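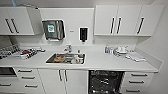 The gripper trials at Platdale began with a complaint about handles. The lead test engineer at the Vurnley site, who has spent two years comparing end effectors for household arms, says most published grasp tests are run on blocks and cans, and that the results carry over badly to a kitchen. "You pick a two-finger gripper because it did well on a cylinder," the engineer says. "Then you send it to a row of cabinets with long black bar handles, mounted vertically, and the drawers next to them have horizontal ones. The same fingers have to close in both directions, and the wrist has to get there." An open dishwasher with wire racks adds a third geometry, and a sink with cups and plates in it adds a fourth.

Two grippers were compared, both on the same arm. The Kivi is a parallel-jaw unit with flat rubber pads. The Larier is an underactuated design with jointed fingers that wrap around whatever they meet. Each was given 300 grasp attempts, divided among handles, dishes, bottles and cloth.

On bar handles the Kivi did better. Its jaws stay parallel through the full stroke, so a small error in the approach angle does not pull the finger off the bar. "With the Larier we saw the distal joint curl early," the engineer says. "It would touch the door face, decide it had found the object and start to wrap. You can tune that out, but then you lose some of what you paid for."

Plates went the other way. The Kivi needs a clear rim and a fairly exact pose, and a plate in a stack offers little of either. The Larier could work a finger under the edge and settle. Cloth was poor for both. The engineer puts most of the failures down to the depth camera, which returned patchy data on white fabric against a white counter.

Brushed steel caused similar trouble. The team ended up lowering the exposure and fusing several depth readings before each grasp, at a cost of around 20 percent in cycle time. "I would rather wait than close on a point that isn't there," the engineer says.

The controller was left alone until April, when the force loop was moved from the host computer to the arm's own board. Contact detection became more repeatable - mostly on the drawers, where the pull has to stop when the slide reaches its end.

Asked which gripper the group will keep, the engineer declines to pick one. A tool changer is on order, and the next round will include the time it takes to swap.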